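Bundden Pedestal Basin Cleaner, 33 oz refill

I bought the refill in October and have used it on two sinks, one stone and one plain white. Soap film comes off with a damp cloth and one pass. Hard water rings take longer, and around the drain I still need a brush. The smell is faint and gone by the time I put the cloth away.

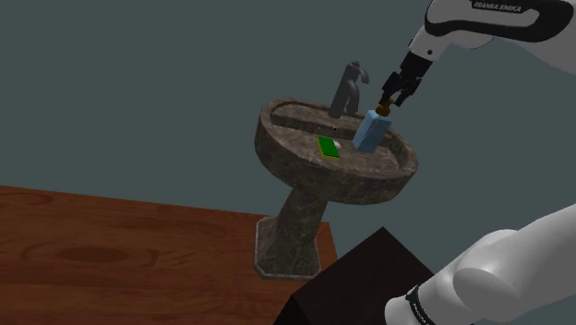
The cap is the weak point. Mine leaked in the cabinet until I tightened it with a rubber glove. I would buy the cleaner again, but in the smaller size.

Yuzuki Mizuno
4 out of 5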